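October 7, 2021
By the Rakari manipulation group

Method note: re-grasp prompts for thin packaging on the packing task

The packing task on the Rakari bench has been unchanged for most of the year. Two arms work over one table. Items go into an open cardboard carton, and the packing material is limited to what a small shipping desk would use: bags, loose sheets, and bubble wrap. Rigid items stopped being a problem in the spring. Thin, light, transparent material did not, and most of the recent effort has gone there.

The baseline policy was trained on teleoperated episodes only. It takes the wrist views, one fixed view of the table, and joint positions, and it predicts short chunks of motion for both arms. On boxes and small instruments it closes the fingers at a sensible width and moves on. On clear film it tends to close slightly above the material, lift with nothing in the fingers, and complete the rest of the motion over the carton as if the pick had succeeded. We have been calling this an empty carry. It is the most common failure in our logs for film and bags.

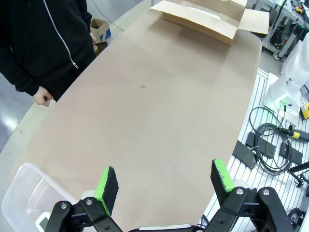 The change tested this round is small. Finger width is already recorded at every step, so we added a short history of it to the policy input, covering the interval from the close command to the start of the lift. We also collected correction episodes. In these the operator takes over after an empty close, reopens the fingers, lowers the wrist, and closes again. The first part of each correction, up to the takeover, is masked out of the training loss so that the policy does not learn the miss along with the recovery.

The correction set has 238 episodes. That is a small fraction of the base set, and in early runs it was drowned out. Sampling it at a higher rate fixed this, but too high a rate produced a new fault: the policy reopened on good grasps, sometimes more than once, and ran out of time. The rate we kept was the highest one at which rigid items showed no added reopening during validation.

Evaluation used 60 trials per policy, with the same item list and the same start positions for both. Each trial ended when the item was in the carton, when the item left the table, or at the time limit. A second operator scored the trials from the recordings without being told which policy was running. An empty carry was counted once per trial, however many times it occurred.

The baseline made at least one empty carry in almost half of its trials. The policy with width history and corrections made 5. Placement errors after a good grasp did not change in any way we would report. Film that catches on a carton flap still catches on a carton flap, and neither policy has a useful response to it.
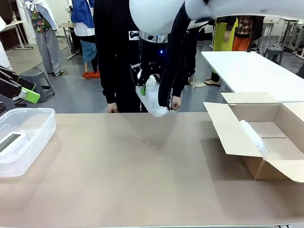

Right gripper holding a clear bubble-wrap bag over the table, with the open carton at right.

Two cautions. First, width history helps only when the material is thick enough to register. Bubble wrap usually is. Single-layer film often compresses to a width we cannot separate from a full close, and the remaining failures are concentrated there. Second, the comparison does not separate the new input from the new data. A run with corrections but no width history is in training now. If it matches the full version, the input change will be dropped and the simpler policy kept.

Fingertip wear is the other open item. Foam compresses with use, which moves the zero point of the width signal. For this round the zero was reset before each block of trials. Vandell has offered a current-based contact estimate that should be less sensitive to the condition of the pads, and a first integration is planned for later in October. The estimate was developed on a different hand, so the thresholds will have to be fitted again.

The scoring sheet and item list are on the shared drive under the round 2 folder. Groups running the same task at Yule should use the revised sheet, as the old one has no field for empty carries.

Recent items
Calibration drift on the Yule bench
Graltier data format: changes to episode metadata
Masking operator takeovers in the training loss
Carton flaps: a list of known failures

Contact the newsletter desk | © 2021 Rakari | Back to top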